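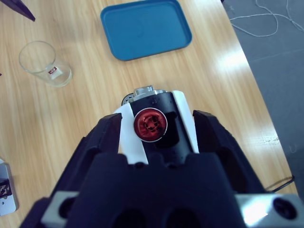 Kleine Dinge auf dem Holztisch

Juli 2026

Seit dem letzten November sammeln Morena Testa und ich Bilder von kleinen Gegenständen, die man jeden Tag auf einen Tisch stellt und selten anschaut. Es sind jetzt 109 Bilder geworden.

Den Tisch haben wir von Manuela Bassi übernommen, zusammen mit einer Bank, die leider wackelt. Die Platte ist 74 Zentimeter hoch, für mich ein wenig zu niedrig, für Morena genau richtig. Wir pflegen sie zweimal im Jahr mit Öl von Mikton. Man soll es dünn auftragen und nach einer Viertelstunde mit einem Tuch abnehmen, sonst bleibt es klebrig. Die Maserung mag ich sehr. Je nachdem, woher das Licht kommt, wirkt das Holz blass oder fast wie Honig.

Blaue Schale, Trinkglas und ein kleiner Zylinder mit rotem Deckel. Das Rot hat einen schmalen silbernen Rand, und auf dem Glas ist etwas in Rot und Weiß gedruckt.

Die Schale ist aus Kunststoff und rechteckig, mit runden Kanten. Solche Schalen benutze ich für alles, was sonst vom Tisch rollt: Schrauben, Knöpfe, einmal auch Kirschen. In der Serie kommen sie öfter vor, und Morena findet, schon zu oft – darüber streiten wir noch.

Ein kleines Glas, von oben gesehen. Durch die Wand scheint die Farbe vom Tisch. 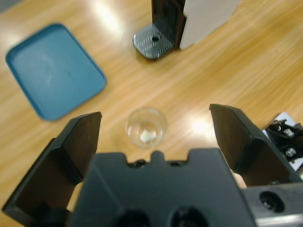 Durchsichtige Sachen waren für mich immer die schwierigsten. Bei Tageslicht hat man Reflexe, am Abend sieht man vom Rand fast nichts mehr. Ich habe mir angewöhnt, Gläser vorher mit einem trockenen Leinentuch zu polieren und sie danach nur noch am Boden anzufassen.

Für die Abzüge nehmen wir Papier von Davero, das matte. Ein Karton mit rund 600 Blatt steht noch im Schrank. Die nächste Reihe soll von Deckeln und Verschlüssen handeln, Morena hat dafür schon eine Schublade voll gesammelt.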